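Arnent – Manual de instalação e operação
Secção 9. Passagem do posto de sutura ao modo assistido

Âmbito: aplica-se aos postos de sutura em bancada da unidade de Brisville, em tecido de treino e ensaio. Revisão de 2018-06-06. Responsável pelo conteúdo: Nayara Araújo. Revisão técnica: Khang Quách.

9.1 Funções no posto

No modo manual, o operador conduz os dois instrumentos durante todo o turno. No modo assistido, o sistema executa a passagem da agulha e o nó, e o operador passa a supervisor: autoriza cada ponto, verifica a tensão e regista as interrupções. A função de preparador mantém-se. A de segundo operador deixa de existir e as respetivas tarefas são repartidas conforme 9.4.

Nota: o supervisor tem de possuir habilitação manual válida. A formação em modo assistido não a substitui.

9.2 Preparação

1. Confirmar no terminal que o posto está em PAUSA.
2. Iniciar sessão com o cartão de supervisor. O cartão de operador só dá acesso ao modo manual.
3. Fixar o tecido e marcar no terminal o início e o fim da incisão.
4. Carregar a agulha curva no porta-agulhas e verificar que o fio corre livre.
5. Selecionar ASSISTIDO e, em seguida, PONTO A PONTO. A opção CONTÍNUO está bloqueada nos primeiros 20 turnos de cada supervisor.
6. Premir AUTORIZAR e manter a mão junto ao comando de paragem. 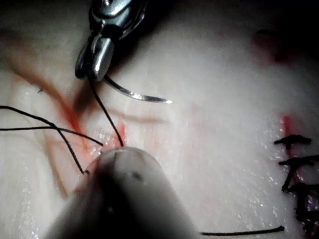 Quem responde por um ponto rejeitado em modo assistido?
O supervisor que o autorizou. O registo guarda o número do cartão e a hora da autorização; as rejeições devidas a falha mecânica confirmada são transferidas para a manutenção e não contam para a avaliação individual.

9.3 Supervisão do ciclo

1. Em cada ponto, observar a entrada da agulha, a saída e o aperto do nó. O sistema para nestas três fases e aguarda autorização.
2. Se a tensão indicada sair da banda verde, premir PAUSA. Não corrigir à mão com os instrumentos sob binário.
3. Para retomar em manual, rodar o seletor e aguardar o sinal sonoro duplo. A transferência demora 10 segundos.
4. Concluída a correção, registar o motivo (códigos na tabela do terminal) antes de voltar a ASSISTIDO.

CUIDADO: durante a transferência, as pinças mantêm a força de preensão. Não introduzir as mãos nem ferramentas na área de trabalho.
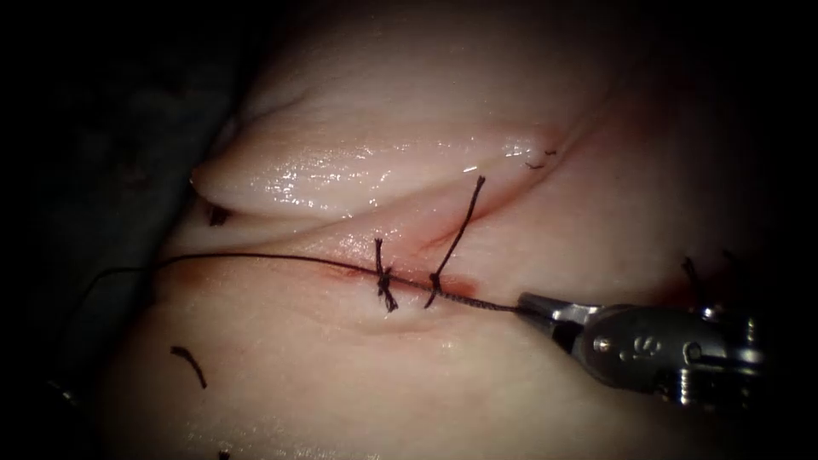 O código 9 (intervenção preventiva) destina-se aos casos em que o supervisor interrompe sem alarme do sistema. A sua utilização não penaliza o turno. No ensaio de Ornville, vários supervisores evitavam este código por receio de baixar o rendimento do posto, e o indicador foi retirado do painel da chefia.

9.4 Redistribuição de tarefas

Preparador: fixação do tecido, carga da agulha, corte e recolha de restos de fio no fim de cada peça.
Supervisor: autorização, vigilância, registo e inspeção final.
Manutenção: verificação dos cabos e das articulações a cada 1000 pontos, ou antes, se o terminal o pedir.

Cada supervisor acompanha um único posto. A atribuição de um segundo posto requer autorização escrita de Tímea Veres e não é permitida em PONTO A PONTO. 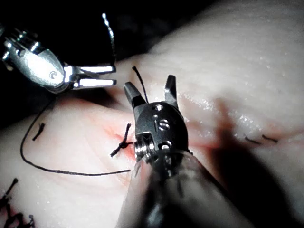
Para conservar a destreza manual, cada supervisor executa uma peça completa em modo manual por semana, no horário normal de trabalho. A peça é avaliada com os critérios da habilitação inicial. Em caso de reprovação, o cartão passa a operador até nova avaliação, sem alteração de categoria.

9.5 Fim de turno

1. Terminar o ponto em curso. Não mudar de supervisor a meio de um nó.
2. Colocar o posto em PAUSA e recolher os instrumentos à posição de repouso.
3. Ler o resumo do turno com o supervisor seguinte e assinar ambos no terminal.
4. Comunicar anomalias repetidas a Thịnh Hồ, extensão 20.

Nota: o resumo impresso deixa de ser obrigatório a partir desta revisão. Os postos ainda ligados ao servidor Lūse mantêm a folha em papel até à migração.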